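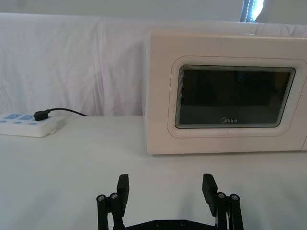 **Why did Ecuador give up its own money?**

Ecuador dropped the sucre in 2000 and took the US dollar in its place because the sucre was losing value so fast that people had stopped trusting it. Banks had failed, savings had been frozen, and many families and businesses were already using dollars for anything that mattered.

The change was announced by a president who was out of office within weeks. The presidents who came after him have differed on almost everything else, but the dollar has stayed. Even those who disliked the policy found it safer to leave alone.

Dulce Cárdenas was a clerk in a hardware store in Tulcán, a few miles from the Colombian border, when the new money came in. She remembers a sheet of paper taped beside the register with sucre prices on the left and dollar prices on the right.

"People would ask me the price, and then they would ask me the real price," she says. "They meant sucres. After a year or so they meant dollars."

The rate was set at 25,000 sucres to the dollar. For anyone holding savings in sucres, that was the end of a long slide. A sum that would have bought a small car a few years earlier now bought a bicycle. Cárdenas had an aunt who kept her money in a bank that closed its doors. The aunt got part of it back, late, and never used a bank again.

Many Ecuadorians left in those years, for Spain, Italy and the United States. The money they sent home became one of the country's main sources of foreign income, along with oil, bananas, shrimp and cut flowers.

**Life without a printing press**

A country that uses someone else's currency gives up certain tools. Ecuador's central bank can't print dollars, and it can't lower the value of the currency to make exports cheaper. If more dollars leave the country than come in, the government has to borrow, cut spending or raise taxes. When the price of oil falls, these choices arrive quickly.

The gain has been steady prices. Inflation came down within a few years and has mostly stayed low. A family can take out a loan and know what the payments will be. For older people who lived through the last years of the sucre, this counts for a lot.

Evaristo Meléndez taught economics at a secondary school in Ibarra until he retired. He opposed the dollar at the time and marched against it. He still thinks the decision was made badly, but he would not vote to reverse it.

"My pension is in dollars," he says. "I can criticize the policy and also be glad of the pension."

**Across the bridge**

The effects are easiest to see on the northern border. Colombia kept its peso, and the peso moves. When it falls against the dollar, Ecuadorians cross the Rumichaca bridge to shop in Ipiales, where their money goes further. They come back with detergent, tires, clothing and televisions. When the peso climbs, the traffic thins out and the stores in Tulcán get some of their customers back.

Braulio Cuevas and his daughter Anayeli run Vito, a household goods store on a side street in Tulcán. Cuevas checks the peso rate at 6:00 every morning before he has breakfast. In a weak year for the peso he orders less stock and lets the second counter stand idle. He has stopped selling televisions altogether.

"I can't compete on a television," he says. "I can compete on a bucket, a broom, a pot. Nobody is going to stand in line at the bridge for a broom."

Anayeli Cuevas would like the city to get special tax treatment, an idea that comes up before most elections. Her father has heard it too many times to plan around it. They argue about it at closing time, and then she does the accounts.

**Roses priced in dollars**

Farther south, in the high valleys near Cayambe, the flower growers have the opposite concern. Their wages, electricity and taxes are in dollars, and so are most of their sales. They have no exchange risk when they sell to the United States. They do have it when a buyer pays in another currency, and they have it in a less direct way whenever Colombia's peso drops, because Colombian growers can then sell roses for less.

Araceli Lozano manages sales for Kauppinen, a farm with 119 workers. One of its larger customers is Widside, a wholesaler in Stoltville, which takes red roses for February and mixed colors the rest of the year. In a normal week Lozano ships 60 boxes to Stoltville. Last October it was 50, after the buyer moved part of the order to a farm in Colombia.

"Same rose, lower price," she says. "I couldn't match it without cutting pay, and the pay can't go lower."

Kauppinen has turned to longer stems and less common varieties, which are harder to replace with a cheaper supplier. The work has meant new greenhouses and a loan to pay for them. Lozano says the bank offered terms that her father, who grew potatoes and borrowed in sucres, would not have believed.

She keeps one of his old banknotes in her desk. It is a 5,000-sucre bill. At the final rate it was worth 20 cents, and she was too slow to change it in.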